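Visit notes — Dirkeck open day, Wed 14 August

Got there late, parking was a mess, missed the welcome talk and the first coffee. Straight to the Rovlow hall upstairs. Two arm cells running demos, one closed for the day with its covers off. Spent nearly all my time at the table cell, so no notes on the welding side. Ask the others.

The cell is looked after by Cường Đoàn. Patient man, answered everything, also the dumb ones. He has kept it going for 17 months and has a paper logbook, thick, coffee rings on the cover. Every stop gets a line: time, what the arm was doing, who reset it. 246 lines so far. He flipped to May for me, bad month, two full pages. Turned out to be one cable. Chafed through on the inside of the wrist where you can't see it unless you move the arm to the service pose. They swapped the gripper, swapped it back, reinstalled the software, and then somebody finally put a flashlight in there.

So now cables are first on his list. Morning check goes like this —

Arm to service pose, power to the gripper off.
Run a hand along every cable, wrist to base. Feel for nicks and flat spots.
Flange screws, with the small torque wrench. Not by feel!
Wipe fingertips. Lint-free cloth, no solvent, it makes the rubber go shiny.
Press the e-stop, check the arm drops out, release, reset.
Open and close the gripper empty, five times, listen.

Whole thing takes him less time than the coffee machine downstairs. Every 500 hours it gets the longer service: fingers off, guides cleaned and greased, home position checked against a pin. The grease comes from Olum, he wouldnt use the one in the manual. Long story, something about it going stiff in winter.

Spare parts was the bit I came for. He keeps 2 complete sets of fingers on the shelf, one wrist cable, one cable for the base. No spare flange. Đặng machine the fingers for him and he says delivery is fine as long as you don't order in summer. I asked about keeping a whole spare gripper and he just laughed and named the price. OK then.

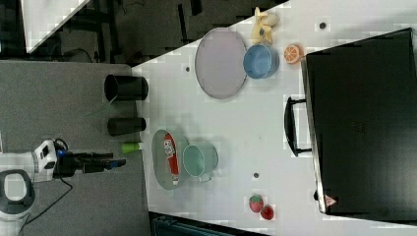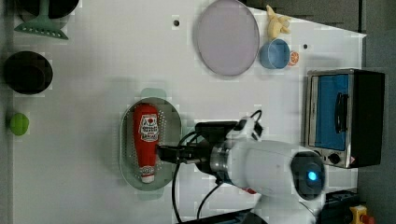

For our own cell the thing to copy is the cable routing, or at least to argue about it. Ours is tied down tight all the way along and we lose a cable every few months. Cường leaves slack and then checks it daily. The loops at the wrist, next to the gripper over the ketchup bottle, are the kind of thing our guys would zip-tie on day one. His view is that a tight cable bends in the same spot every cycle and a loose one spreads it out. Downside is snagging, so he re-checks clearence whenever the objects get changed. Anything tall near the arm, he runs the path at slow speed first, hand by the e-stop.

Also asked about re-teaching after a finger swap. He does the home pin, then three test grasps on something forgiving, then back to work. We do a full recalibration each time, half a morning gone. Need to talk to Rovlow about whether we can skip it, our fingers are older and the dowels are worn so maybe not.

To do from this trip: order torque wrench, start a logbook (paper!), get the Olum part number — he promised to email it. Lunch was sandwiches, train back was 40 minutes late.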